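What Are Your Jeans Made Of?

From the Lutham Children's Museum reading pages, May 2022

You probably own a pair of jeans. You may be wearing them right now! They are so ordinary that most of us pull them on without a second look, but there is a lot going on in a pair of jeans, and you can find nearly all of it with your own eyes and fingertips.

Get a pair and spread them out somewhere flat. A bed is perfect.

Start with the cloth. It's called denim, and it is made from cotton. Cotton grows on a plant as a fluffy white puff, and the puffs get spun into long, strong threads. Then the threads are woven, which means one set goes up and down and another set goes across, over and under, over and under.

Now put your nose right up close. Do you see tiny slanting lines? That slanting pattern is called a twill. Each crossing thread goes over two or more threads before it ducks under the next one, and every row begins one step to the side of the row before. All those little steps line up into a slope. Run a fingernail across them and you can even hear it — zzzip!

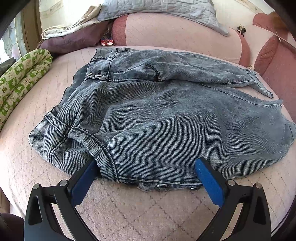

Turn the cloth over and you may get a surprise. On many blue jeans the inside is much paler than the outside. The up-and-down threads are dyed blue before weaving, and the crossing threads are left white. A twill shows more blue on one side and more white on the other. The blue dye is called indigo, and a lot of it sits near the outside of the thread. As the jeans get rubbed and washed, little bits of blue come away and the white middle starts to peek through. Knees go first, and so do the edges of pockets.

Some jeans have pale, cloudy patches when they are brand new. Those were put there on purpose at the factory, and one way of doing it is called acid wash. No two pairs come out quite the same, so yours is the only one in the world with exactly those clouds!

Next, hunt for rivets. They are the small metal dots near the pockets. Pockets get tugged all day long by hands and keys and interesting rocks, and the corners are where they like to rip. A rivet pins the layers together so the corner can take a good pull. Our display room has a work jacket from the old Zurkbridge mill with 22 rivets in it, and you are welcome to come and find every one.

Then look at the stitching. On lots of jeans the thread is tan or orange so it stands out against the blue, and it often runs in 2 rows side by side. If one row breaks, the other is still holding on. Follow the rows around the waistband and down the seams. The slanted seam across the back, just above the pockets, is called the yoke. It helps flat cloth bend around a body that isn't flat at all.

Last of all, check for loose threads. When the edge of a piece of denim rubs for long enough, the weave starts to come undone and you get a soft fringe. That's called fraying. Don't pull it! Ask a grown-up to help you snip it — and if you find a thread long enough, lay it on white paper and look for the blue and the white.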